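Leave the arm where it is: against the yearly rebuild

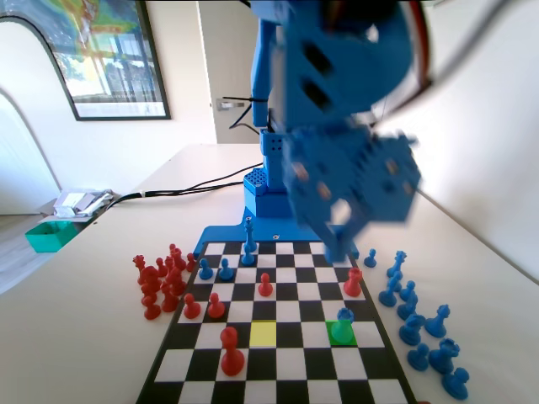 My opinion is simple and I know that it is not popular in our club. A small robot arm which plays chess should be set up once, slowly and with patience, and after this it should be looked after in small steps. It should not be taken apart each January because someone has printed a nicer bracket. I have looked after our arm for four winters, and most of the bad evenings in this time came after a big improvement.

Our arm is called Istedero. The name comes from the first version of the software and has no meaning that I could find. The motors are small hobby motors, the body is printed plastic, and the program that thinks about the moves, Flurnlow, was written by a former member. Flurnlow is a modest player. A good club player beats it without much trouble. This has never disturbed me, because the hard part of such a machine is to put a pawn down in the middle of a square, and to do the same again one hour later.

People who visit us ask always about the chess program and almost never about the base. I would like them to ask about the base. Everything the arm knows about the world begins there. If the base turns by a very small angle, the error at the near side of the board is much larger than the error at the far side, for the same reason that a door moves more at the handle than at the hinge. A game can start well, with all moves close to the arm, and become a disaster when the pawns go forward. The beginner then looks for the fault in the gripper. He tightens the fingers, changes the closing force, cleans the rubber. I did all this too in my first winter. The gripper was innocent.

So I will describe how I set it up, and you can judge if I am too careful.

First I put the board and the base together and I do not let them be two separate things. The plate of the base must lie against the board in the same manner each time. We have a template of thick card for this, cut by hand, and it has served better than the measuring tool we used before it. Then I let the motors move for ten minutes with no pieces. Cold motors and warm motors do not give the same answer, at least not the cheap ones, and if you calibrate cold you will play the second half of the game with the wrong numbers.

After this I teach the four corner squares. The arm is moved by hand to each corner, the fingertips closed, and the position is saved. From the four corners the program calculates all other squares. There is a school of thought, very strong on the forums, which says that one must teach all 64. I tried it. It takes a whole evening, and a tired person makes mistakes somewhere after the thirtieth square, and one wrongly taught square is much worse than a small error that is spread over the whole board. With four corners, if I make a mistake, I see it everywhere immediately.

Then come the heights. A king and a pawn cannot be gripped at the same place, and the arm must also lift the piece high enough to travel above the king, if the king is in the way. Our safe height is 30 millimetres over the top of the tallest piece. Somebody reduced it once to make the arm quicker. It became quicker, and it also removed both kings from a very interesting endgame.

I want to say something about speed, because here I disagree with my friends the most. A fast arm is pleasant to look at. The children like it, and I understand them. But a light plastic arm which moves fast does not stop when you tell it to stop. The motor stops and the rest continues a little, swings, and comes back. If the fingers go down during the swing they touch the neighbour piece. You can solve this with stiffer parts, and this was the argument for the rebuild of the last winter. Or you can solve it with one line in the settings file, where the arm waits half a second above the square before it goes down. The long travel can remain fast, I have no objection. Only the last part must be slow. The line cost nothing. The stiffer parts cost us six weeks, and in the end we needed the line too.

The rebuild party has good arguments, and I will try to be fair to them. They say that plastic parts become tired, and this is true. The screw holes in the shoulder of Istedero become wider with time, and a wide hole can be corrected by no calibration. They say also that a new version teaches the younger members how the machine is built, and that a machine which is only maintained is understood by one person, who then becomes ill or moves away. This last argument is strong and it has kept me awake. I am this one person at the moment.

But I think that the answer to it is a notebook. We have one since two years, a plain school notebook in the drawer under the table, and in it goes each change with the reason. "Elbow screw, quarter turn, there was play." "Gripper opening 2 mm smaller, it was pushing the bishop." It is a boring text. A new member who reads it for one hour knows more about our arm than someone who has watched it being built from new parts, because new parts do not have any habits yet. The notebook contains the habits.

There is also the count. Last year I wrote down every move of the arm until I had 1000 of them, and beside each one whether the piece had landed inside its square. I did not do it to prove something. I was curious if I should tighten the shoulder every month or every season. What I learned is that the failures come in groups. For a long time there is nothing, and then there are several in one evening, and before each such evening somebody had moved the table, or replaced a cable, or updated Flurnlow. Wear is slow and it announces itself. Hands are sudden. Mine also, I must add, since two of these bad evenings were written under my own name.

The cables deserve their own paragraph. A cable which is too short pulls on the arm when it reaches to the far corner of its space, and a cable which is too long lies on the board and sweeps the pieces. Both of these look like a motor problem. I leave a free loop at the upper part and I check it with the arm fully stretched before every session, and I consider this check more useful than any diagnostic program that I know. At Zidov, where they have a bigger arm than ours in a proper cage, the technician told me that he begins with the cables also. I was glad to hear it.

What do I propose, then? Keep the old arm on its old plate. Replace one part at a time, and play at least one evening between two replacements, so that when something goes wrong you know who is guilty. Print the new shoulder when the old one has really play in it, and keep the old one in a bag with a label. If the younger members want to build, and they should, let them build a second arm from the Räsänen kit that lies on our shelf since the summer, and let it play against the first. I would enjoy this very much. I expect that the new arm will be faster and that it will drop more pieces until it has its own notebook.

I have been told that this is the opinion of a person who does not like progress. I can live with it. In the same week when this was said to me, the shoulder screws needed an eighth of a turn, I gave them an eighth of a turn, and we played until the bus.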